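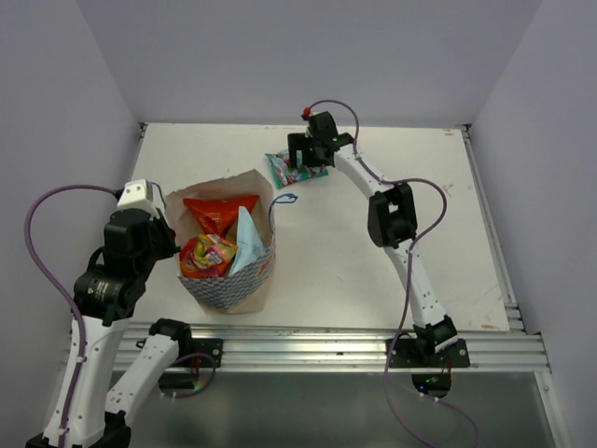
Three in, one to go. The teal one is the problem.

Snack swap packing – paper gift bags, yes or no?
Forum: Swaps and Care Packages

brovwood_wera
I'm putting together bags for the September swap and I keep going back and forth on these little patterned paper bags with the cord handles. Brovwood had them in a pack of 20 and they look cute on the table. Plan is four packets per bag, mixed flavors, fold the top over, tape, and then the whole thing goes into a shipping box. The orange-red packet is at the back, the crumpled one in front of it, and the pale blue one is on its edge against the side. Does anyone actually ship this way, or am I kidding myself?
– Weronika

tadeusz_b
I don't buy it. A paper bag inside a box does nothing except take up room. Chip bags are full of air and they don't care what they're sitting in. Put the packets straight in the box, fill the gaps with newspaper, done.

Also, that blue one standing on its edge is going to slide the second you pick the bag up.

brovwood_wera
It's leaning on the side of the bag, and there will be another packet next to it. I don't see where it would slide to.

tadeusz_b
Down. It'll slide down.

KsaweryD
I've sent gift bags inside boxes for years and I have no complaints, but I use the stiff kind. The crinkly edges on yours make me think it's pretty thin. What does it feel like when you lift it by the cords? I had some from Krawczyk where the cord was held in with one dot of glue, and the handle came off in my hand at the post office with a line behind me. I wouldn't trust the cords for anything heavier than tissue paper.

brovwood_wera
Thin, yes. I haven't lifted it full yet. It's only snacks though, they weigh nothing.

KsaweryD
Then lift it full before you do the other 19. That's my whole advice.

volley_mom481
Sorry but I think everybody is being too hard on the bag!! Half the fun of a swap is opening something that looks like a present, and if I got a box of newspaper with chips rolling around in it I'd be a little sad (I'd still eat them). I did Volley team bags like this last season, same idea, paper bag with handles, and the kids carried them all over the gym. One ripped. One! And that kid was swinging it.

tadeusz_b
Handing a bag to a kid in a gym and mailing it across four states are different jobs.

stasia_pawlak
Question about order. Why is the teal one going in last? If it's a full-size packet it should go in flat at the back with the red one, and the small stuff goes in front. You're going to be pushing it down on top of the others, and whatever is under it gets crushed. The multicolored one looks pretty crumpled already.

brovwood_wera
Last because I couldn't decide if it fit. I may turn the blue one so it lies along the side and drop the teal one in on end.

stasia_pawlak
On end is worse. Everything at the bottom of the packet is powder by the time it arrives. Ask me how I know.

tadeusz_b
Everything in every packet is powder by the time it arrives. I've been in this swap since it had 1,000 members and I have yet to get a whole chip.

JKolodziej
Cidby has a packing guide pinned somewhere, and it says no gift bags at all. I went looking for it and couldn't find it, so maybe it got taken down. I wouldn't treat it as gospel either way. Whoever wrote it also said to freeze chocolate.

volley_mom481
I freeze chocolate...

KsaweryD
Back to the bag. If you want the look, pack the box first with just the packets, see what room is left, and put the bag in folded flat on top. The other person gets the pretty bag and it isn't crushed. I know that isn't what you asked.

brovwood_wera
It isn't, but it's not a bad idea. I still think the full bag is nicer to open. I'll send one each way to my sister and ask her which came out better.

stasia_pawlak
One each isn't much of a test.

brovwood_wera
She's only going to eat so many chips, Stanisława.

tadeusz_b
Post how it goes. I'm still saying newspaper.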